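**April, kitchen bench notes, 4:20 pm**

Back on the storage question. The Lapointe sheet says pulp cartons can sit out on an open counter with no loss of shape for 20 days. I don't buy it. Their test room was probably dry as a bone, and ours has a kettle going all day.

Plan is to leave 2 cartons on the white countertop, end to end, lids down, and check the lids for sag. I'd rather have them in a cupboard, but then we'd be testing the cupboard.

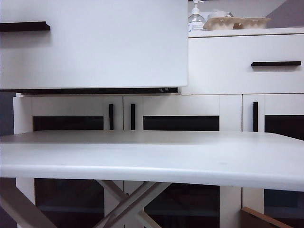 The other claim I want to poke at is the one in the Grellano binder, item 1384, that black bar handles show less grime than knobs. Less than what knobs, cleaned how often? It doesn't say. A black handle on a white front shows dust fine if you bend down and look.

Wiped all the handles before starting so we at least have a baseline. Please don't move the pump bottle; I'm using it to mark where the cartons go.

Still open: does the lid texture hide early sag? Almost sure it does. Try a straightedge across the top next time.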